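Pandard Opens Cup Library for Outdoor Events

7/10/26 – Pandard has opened a lending library of reusable cups for block parties, school fairs and company picnics. Groups can borrow up to 2,377 cups at a time and return them unwashed within 12 days. 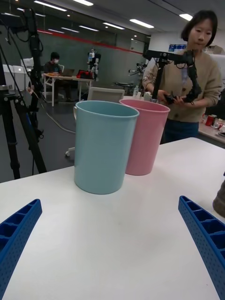
Plastic tumblers in light blue and pink.

"Most of our calls in May came from schools," said Birdie Escobedo, program manager at Pandard. "They wanted pickup on Fridays, so we added it."

Loans are free for groups in Sorensen. Orders must be placed seven days ahead.

Press contact: Otis Kapoor, Pandard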